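February, 16:10. Bench budget, third attempt

Delletti quote is back. 187 for a pair of gripper fingers, which is more than I paid for my bike. Rarkosach will do the same pair cheaper but only if we order 10, and we have 2 arms and a limited appetite for fingers. Asked both for lead times. Delletti said "shortly". Rarkosach sent a brochure.

Still on the list:
- spare cables, both sides (the Delacroix ones, not the stiff ones)
- a second overhead light. Moved to next year, again
- more trays. Any colour. Petty cash will stand it
- crayons: no. We have crayons

Plimgate want us to lease the whole bench from them, arms included, on a two year term. Read the terms over lunch. Returning it costs more than keeping it. Parked.

Crayon sorting as it stands, so whoever signs this off knows what the money is for:

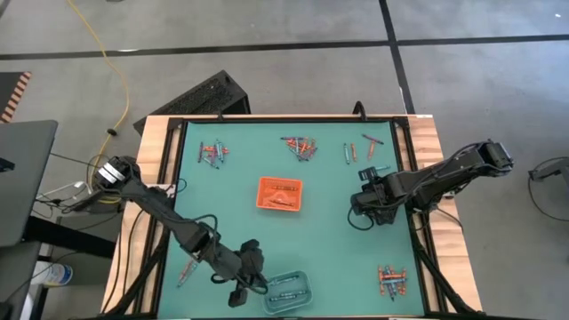
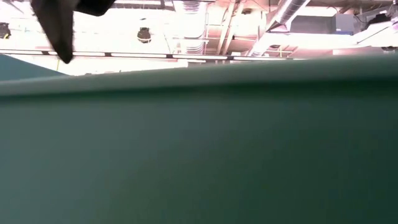
Aigars Butkienė: I'd take the 10 and stop arguing. We'll get through them by summer at this rate, and the Delletti price doesn't include the screws. Check page four. Also you've put VAT on twice.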